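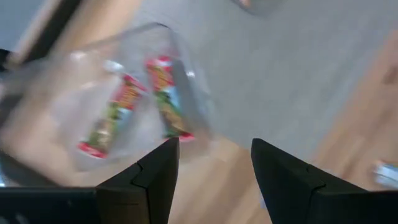

Sorting the snack stash into clear bins

Posted by Emiliano Herrero, March 7, 2023

Quick one. People keep asking how I do the snack bins so here it is, start to finish. Takes me 20 minutes if the phone stays in the other room.

What you need

Clear plastic bins, rounded corners if you can get them (crumbs wipe out of a curve, they don't wipe out of a square corner). Same size. Mine hold plenty.
A placemat or mat, something flat and gray or plain so wrappers show up on it.
A damp cloth and a dry one.
Marker and masking tape, optional.
All of your snacks. All of them. Check the coat pockets.

Step 1. Dump everything out

Big table, clear it first. Empty the cupboard, the drawer, the bag by the door. Boxes get opened now and flattened. I used to leave bars in the box and stand the box in the bin, dumb, the box takes up half the room and you can't tell it's empty till you're hungry.

Step 2. Dates

Turn each wrapper over, find the date. On most bars it's on the back seam or stamped into the crimp at one end, very faint. Tilt it to the light. Past date goes in the trash. This month goes in a little pile to eat first. Don't skip this, I found one from November two years back and it was like a roof tile.

Step 3. Wash the bins

Warm water, drop of dish soap, no scrubby side of the sponge or you'll haze the plastic. Dry them properly. Any water left in the bottom and the wrappers stick to it and then to each other. Let them sit upside down on a towel while you do step 4.

Step 4. Pick your groups

Keep it simple. I've tried by brand, by color, by who likes what. By brand was the worst, you end up with a bin for one lonely Etero packet. What works here:

Bars you'd eat for breakfast
Bars you'd eat instead of dessert
Overflow, meaning whatever comes home next

Small packets and sticks go wherever there's room at the end. If you buy a lot of them give them their own bin and put the bars in two.

Step 5. Fill

Lay the mat in the middle of the table and set the bins on the far side of it, near edges resting on the mat a bit so they don't slide. I angle the outer two in toward me. Less reaching. Then work one bin at a time, whole group, before you start on the next. If you hop between bins you will mix them up, I do every time.
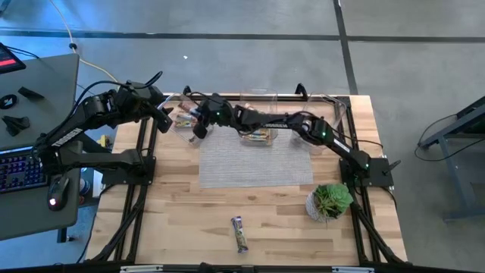 Don't line the bars up like books yet. Just get them in. A pile is fine at this stage and you can see right away if a group is too big for its bin. Too big, split it. Too small, merge it with something and move on.

Leave the overflow bin empty. Really empty, not "just a few granola bars" empty. Next grocery trip goes straight in there and gets sorted when you have a minute.

Step 6. Straighten (or don't)

If the bin is going in a drawer, stand the bars on edge, long side down, so you see the tops. On a shelf at eye level lay them flat, labels to the front. If kids get at it forget the whole thing, a pile it is. Mine lasts up to 2 days neat and then it's a pile anyway.

Eat-first ones go on top or at the front. Elastic band around them helps.

Step 7. Label

Tape on the short end, marker on the tape. Don't write on the plastic, even the marker that says it wipes off leaves a gray ghost. With clear bins you can skip labels, I only do the eat first one.

Which bins

Got asked this in the comments last time. I've had Ludach ones and Stekley ones. Both fine. Ludach a bit taller, wouldn't fit my drawer. Arrieta makes a set with lids, I wouldn't bother with lids for anything wrapped, they just end up on top of the fridge. Measure your shelf front to back before you buy, inside the door too. I had to send a set back becuase the cupboard door wouldn't shut.

Couple of things that go wrong

Chocolate coated bars near the oven. No. Lowest shelf, far side.
Overfilling. If you have to press down to get the last one in, it goes in overflow.
Loose nuts in a bin with wrapped stuff. Salt everywhere, you'll be washing it again in a week.
Buying more because the bin looks low. Look in the overflow first!

Topping up

After shopping, new stuff underneath, old stuff on top. Lift the pile out with both hands, drop the new ones in, put the pile back. Wipe the bins out when you notice crumbs in the corners, for me thats every month or so.

Drawer version is a separate post, need to redo mine first. Spice packets too at some point, same idea but smaller bins and you do need the labels for those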